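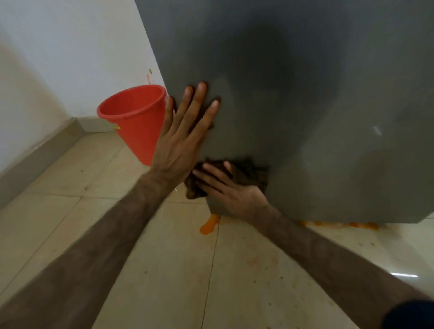

Photograph: Orsolya Szabó. Wiping down a grey metal appliance after a spill of orange liquid.

The Kollesham dosing fault was a failure of an automated liquid dispensing system at the Kollesham test kitchen, operated by the catering equipment firm Sultix. It was first recorded in October 2020 and traced to a valve position sensor that went on reporting "closed" while the valve stood partly open. No injuries were reported. The fault is mainly of interest for the changes it brought to the way the Veken controller handles a disagreement between sensors.

Background

The Veken is a bench controller for pumps, valves and small robot arms used in food preparation. At Kollesham it ran a two-axis arm that moved a nozzle over a row of containers and released measured amounts of sauce, syrup or cleaning fluid. The arm and pump were supplied by Sultix; the valve block was made by Bedoya to an older pattern. Each release was timed by the controller, which treated the valve's own position sensor as the only proof that flow had stopped.

Fault

During a run of 1004 doses the controller logged every release as complete. Dose 39 was later found to be the first at which the supply tank had lost more liquid than the nozzle was meant to deliver. The loss was small and fell within the alarm limit, which was set for a single dose and did not add up errors over a run. Liquid continued to leave the nozzle while the arm travelled between containers.

The arm stopped only when its lower guide rail became fouled and the drive motor drew too much current. The message shown to the operator was "axis blocked", which pointed to a mechanical fault. Two restarts were attempted before the supply was shut off by hand.

Cause

An inquiry led by Milagros Ledesma, then head of testing at Sultix, found dried residue on the valve seat. The residue held the plunger off its seat, but the magnet that triggered the sensor was fixed to the outer sleeve, which had travelled its full distance. The sensor was therefore working as designed and measured the wrong part.

A second finding concerned the restart routine. Clearing an "axis blocked" message also cleared the record of tank weight, so that the loss before each restart could not be read from the screen. Gervasio Carrasco recovered the figures from the controller's memory and showed that 92 doses had been released with the valve not fully shut.

Clean-up and safety

Spilled liquid is treated in the Kollesham procedure as a slipping risk first and an electrical risk second. The supply is isolated and the arm locked before anyone reaches below the bench. Outer panels and floor tiles are wiped by hand. Liquid at the foot of a cabinet is checked for again after an hour, as it may drain slowly from inside.

Later changes

The revised Veken software, issued on 6 December 2020, compares tank weight with the total dispensed over the whole run and closes a separate supply valve if the two differ. The weight record is kept through a restart. Bedoya moved the magnet to the plunger itself.

Rosine Guérin has argued that the second valve adds a part which can stick in the same way as the first, and that a flow meter at the nozzle would have been the better remedy. Syahrul Mangundap, who wrote the revised routine, rejected the meter on grounds of cleaning time. Units with the older valve block remain in use with the new software.

See also

Dosing pump
Interlock
Position sensor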